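Totham shallow sorting bin, gray: long-term review

The Totham is a shallow rectangular bin with slanted walls, sold in one size and one color. It is meant for mixed small goods: cups, bottles, boxed items, anything that has to be laid out in a single layer and picked out again. We bought ours in March to replace an Ersoy tray with vertical sides, and it has stayed on the same work surface ever since. The notes that follow cover fit, wall geometry, floor wear and cleaning.

Setup

There is no assembly. The bin ships with a sheet of protective film on the floor and a one-page care leaflet. The film came off in one piece except along one corner, where it tore and had to be lifted with a plastic scraper. The underside is flat, with no feet. On a smooth bench it will slide if pushed, so we put strips of thin rubber matting under the short ends.

Wall geometry

The slanted walls are the main reason to choose this bin over the Ersoy. With vertical sides, a small item resting against the wall is awkward to get hold of, and tall items lean into the corners and stay there. On the Totham there is more clearance at the top than at the floor, and an object close to the edge can be approached at an angle. The cost is floor area. For the same outside dimensions you lose a strip on all sides, and a load that filled the Ersoy comfortably will be crowded here.
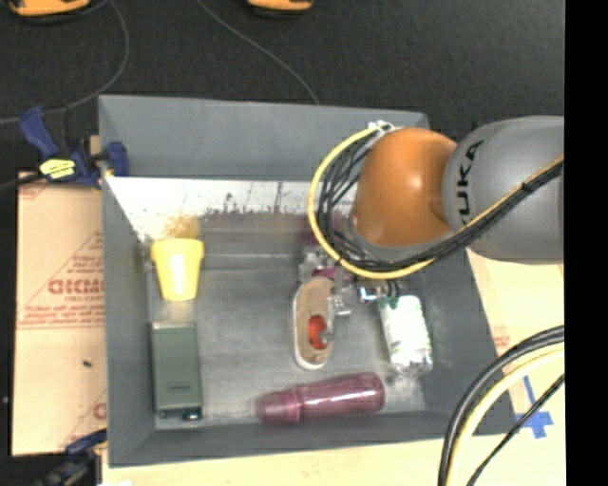 Faraji Kombo

Our usual test load is deliberately uneven in shape: a tapered yellow cup standing up, a dark green box lying flat, a white-and-green bottle on its side and a small oval bowl with a white rim. The bottle is the difficult one. On a level floor it stays put, but if the bench is out of true it rolls until it meets a wall. Check with a spirit level before blaming the bin. The bowl and the box have given no trouble.

Floor and finish

The floor has a metallic gray finish that scuffs early. Ours had faint marks within 9 days and they have not come out with anything the leaflet allows. They are cosmetic. Dust shows clearly against the gray – useful if you inspect the bin between loads, tiresome if you do not.

The walls are a separate matter. A band of brownish-black residue has built up along the upper interior, with streaks of splatter in it. Warm water and dish soap lift the fresh material only. I would not use an abrasive pad on the slanted faces, and I would wipe them down weekly from the start, which we did not do.

Price and alternatives

We paid 23 dollars for the bin. The Kavik equivalent costs five dollars more and has a textured floor that hides scuffs, but its walls are steeper. For bottles and other round items the Kavik is the better choice. For mixed loads I would buy the Totham again and keep the matting strips.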